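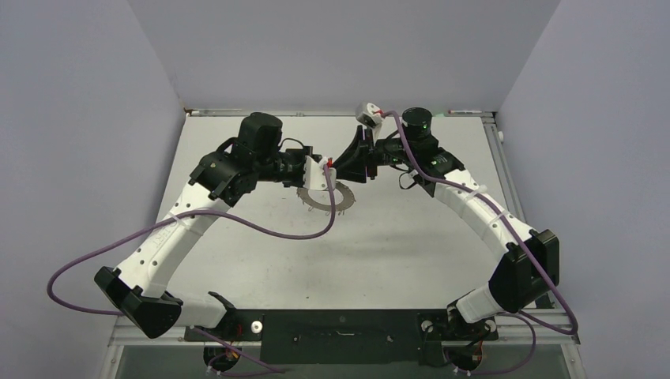
House rules for two arms on one table

I've been promising to write this up since May, and Theano Sotiropoulos has stopped asking nicely, so here goes. These are the rules we run by on the two-arm bench at Bostow. They aren't a standard and I wouldn't wave them at an auditor. The proper standards are worth your time, and if you work anywhere near a full-sized industrial arm you should be reading those and not me! This is small-bench stuff, the kind of gear where the likely casualty is a gripper finger, or your knuckle, or a cable somebody has to order again.

First up, the shared middle. Both grippers can reach the same patch of table, and that patch is where all our grief comes from. Our rule is that one arm owns the middle at a time, and it has to be written in the script who owns it. Handing over is a line of code with a name on it. If you really need both arms in there together (a handover, or holding a part steady while the other side fiddles), you run it at quarter speed first with your hand on the stop. Yes, every time. Yes, even if it worked yesterday.

Second, cables. I could bore you for a whole arvo on cables. Tie them along the link but leave slack at every joint, then drive each joint to both ends of its travel by hand, power off, and watch where the loop goes. A loop that looks lovely at rest can swing straight under the other gripper. Ours droop a fair way out from the arms and I go back and forth on whether that's too generous. Ngan-ling Peng reckons tight cables fail sooner and loose ones fail funnier. We log it either way. The fault book is up to 478 entries and 59 of them are cables, so make of that what you will.

Third, parts on the table. One part, flat, near the middle, and everything the job doesn't need goes to the back edge or off the table altogether. I'm as guilty as anyone of putting a pen down and forgetting it.

Fourth, the stop. Test it before the first run of the day and sign the sheet. We skipped this for a bit when we were rushing the Zirkik job and then had a very tense Thursday, which I won't go into except to say that a stop button with its plug half out is a decoration. Test it with the arms moving slowly, too. Pressing it while they're parked tells you bugger all.

Fifth, parking. Never cut power with the arms up unless you know what they'll do when the motors let go. Some sag, some drop. Bring them down to rest, then switch off. 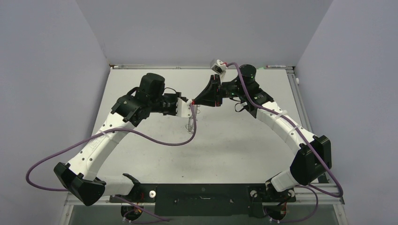 Grippers close together over the middle, which is rule one territory.

A couple of people at Hustwood asked about speed limits. We cap ours in software at 76 per cent of what the arms will do, and only two of us have the password to change it. Is that number scientific? Nah. It came out of a long argument and a bag of Twisties. But it's written down, and when somebody wants to lift it they have to say why in the log, and mostly they go off the idea.

The one I still haven't sorted is what to do about hands inside the enclosure during teaching. Lazaridis (the bench upstairs, long story) have a flat no. We allow it with a second person on the stop, and I'm not totally happy with that. Theano wants a hold-to-run pedal, and the one she's found is $725 plus freight. If you've used one on a little bench setup, leave a comment and tell me whether people end up taping it down, because I know exactly who'd do it here and it's me.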